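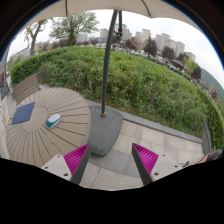
Lesego Mthembu says the tables are the part people underestimate, and that a patio can be swept clean and still look neglected if there is a ring on the tabletop from last night's glass. We agree with her, and a good share of this job is tables.

Patio and Grounds Attendant, Storkley Terrace Apartments
Seasonal, part time, mornings
Employer: Jivden Outdoor Care
Location: Osamside

Jivden looks after shared outdoor areas for apartment buildings and small guest houses. We are hiring one attendant for the Storkley building, where residents have the use of paved patios with tables, chairs and umbrellas. The post runs through the end of October, with a chance of moving to our winter storage crew after that.

What the work is

You start at 6:30 a.m. and finish by 10:30, before most residents come out. There are 13 patios on the route. On a normal morning you will:

- Wipe down tabletops, including the gaps between slats, where crumbs and pollen collect
- Wipe chair backs, seats and arms, and set the chairs back at their tables
- Open or close umbrellas according to the day's forecast and check that each base sits flat on the paving
- Sweep the paving and clear leaves along the curbs
- Pull weeds from the joints between tiles
- Pick up trash and take it to the bins by the service gate
- Write down anything broken or missing on the route sheet

Once a week you will brush off the umbrella canopies and check the clamps and cranks. Hedges and banks are cut by a separate crew from Fourie Landscaping. You do not need to trim anything, but we do ask you to rake up clippings that land on the paving after they have been through.

A few details about the furniture

The slatted tops are cleaned with a damp cloth and mild soap. No bleach, no wire brushes, no pressure washer. We had a table ruined by a pressure washer two summers ago and the rule has been strict from then on. Cloths go in the wash bag at the end of the shift and should not be left out on the tables.

Umbrella bases are heavy. Please do not drag them, as this scratches the stone. If one has to be moved, call the office and a second person will come over with the hand truck.

What we are looking for

You should be comfortable bending, kneeling and lifting up to 30 pounds, and able to work outdoors in heat and light rain. Experience in cleaning, hotel work or grounds work is useful but not required -- we train everyone the same way, over four paid mornings. You need to be able to get to Osamside by 6:30. The first bus arrives at 6:10 and stops at the bottom of the hill. Parking is free on the service road.

Residents will sometimes stop and ask for things. Be polite, help if it takes a minute, and pass on anything bigger to the office.

Pay and conditions

The pay is $439 a week for five mornings. Weekend shifts are shared out on a rota posted at the start of each month. Attendants who stay to the end of the season receive a bonus of $500. We supply gloves, cloths, cleaning products, a rain jacket and a sun hat. You supply closed shoes with a good grip. There is a $300 allowance for anyone moving to the area to take the job, paid with the first check.

How to apply

Send a short note with your name, phone number and the date you could start. A resume is fine but you do not have to send one. Tell us about any work you have done that involved being on your feet outdoors, paid or unpaid. Give the name of one person we can call.

Notes can be left at the Jivden office next to the Storkley mail room, or sent through the contact form on this site with "Patio Attendant" in the subject line. The office is open from 8 a.m. to 3 p.m. We will call applicants in August to arrange a visit, which includes a walk around the route and takes an hour. Please wear shoes you can walk on wet stone in.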